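Mirnosar Declaration

The Mirnosar Declaration is a joint statement on border crossings, prisoner returns and shared water that was signed by the governments of Mirnosar and Khattak after two rounds of talks in the neutral port of Trista. Supporters call it a peace agreement. The text itself never uses the word "peace," and several of its main promises have no deadline.

Background

Relations between the two governments broke down when Khattak closed the Harmont crossing, the only paved road between them. Each side blamed the other for the shooting that came before the closure. No outside inquiry was allowed in, so claims about who fired first rest on statements from the two armies, both of which changed their accounts at least once. 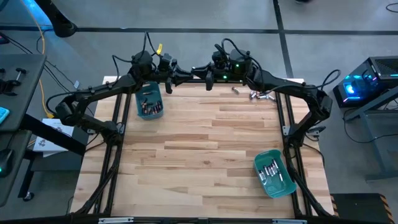 Two black robot arms mounted over a wooden tabletop.

Talks began in April. Mirnosar was represented by its deputy foreign minister, Shazia Ghauri, and Khattak by Tanveer Marwat, a former general. Official summaries described the first round as "warm and productive," although it ended a day early and produced no document.

Terms

The declaration has 13 articles. The best known commits both sides to return 60 detainees each. Khattak later said it had met this promise in full, but the list it published included people who had already been freed under an earlier deal. Mirnosar has never published a list.

Article 7 reopens the Harmont crossing to trucks "when conditions permit." 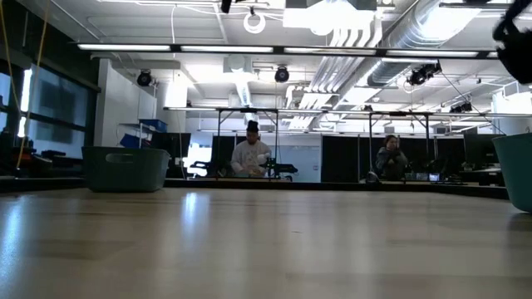
The article does not say what those conditions are or who decides that they have been met. Traffic resumed for one season, stopped, and resumed again with a daily limit of 75 vehicles. Traders on both sides have complained that permits go mostly to firms with government ties. Both governments deny this and have not released the permit records.

Reception

State media in both capitals praised the signing. The historian Nusrat Yousafzai has argued that the declaration mainly served two leaders facing trouble at home, and that its water clauses repeat older commitments almost word for word. Humaira Durrani, who advised the Mirnosar delegation, disputes this and credits the talks with preventing a wider war. Her account relies on private conversations that other delegates have not confirmed.

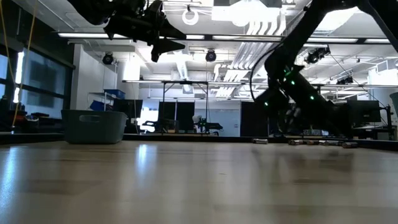 Later developments

A follow-up meeting in Trista was announced twice and put off both times. The joint monitoring office created under Article 11 opened with a staff of four and has issued one report, which runs to 100 pages and assigns no blame for any violation. Its first director, Sidra Mirani, resigned before it was released. Neither government has withdrawn from the declaration.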